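The tape drawer and other September problems

So I finally did the gift wrap stuff. If you've been reading for a while you know about the closet in the back bedroom, the one I keep threatening to empty, and you know I usually get as far as opening the door. Well, I got past the door! It took me until 4 in the afternoon and I skipped lunch, but the floor in there exists again.

Blair Innes came over last month to borrow a roll of brown paper and we stood there laughing for a good long while, because I had three rolls of it and couldn't reach any of them. That was the push I needed, I guess. Blair wraps everything in brown paper and string and it looks like a magazine. Mine looks like I mailed a ham.

I dragged everything out in piles. Ribbon, bags, tissue paper (so much tissue paper, why do I iron it and keep it), and then the craft odds and ends I save for when my nephew visits.
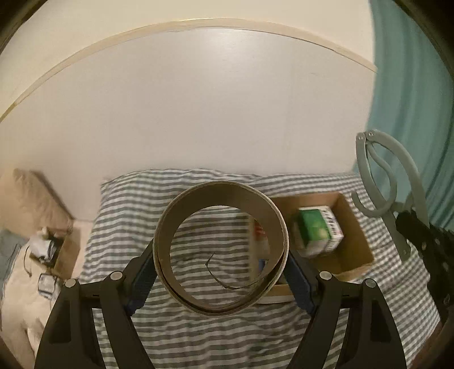
Cardboard rings are my weakness and I'm not sorry. Tape cores, ends of mailing tubes, the fat ones from inside ribbon spools, I keep them all. I sorted them on the bed with a box open next to me, and I was pretty strict about it this time. Anything crushed went to recycling. The big brown one has a seam along the lower part of the rim where the layers are pulling apart a little, but I kept it anyway, it just needs a dab of glue and a clothespin overnight. They make great napkin rings if you cover them in fabric scraps, and the wide ones are perfect for wreaths.

My friend Majdi Hakim thinks I should buy a proper organizer, and he sent me a link to a Brikel cabinet with little drawers for $848. For ribbon! I love him, but no. I went with two old shoe boxes and a basket I already had, and I spent $34 on labels and a decent pair of scissors, so I still feel fancy.

Next up is the top shelf, where the Christmas lights live in one enormous knot. I looked at it, I closed the closet, and I made grilled cheese. If anybody has a way of storing lights that survives until December, please put it in the comments, I'll try anything that doesn't involve buying a cabinet.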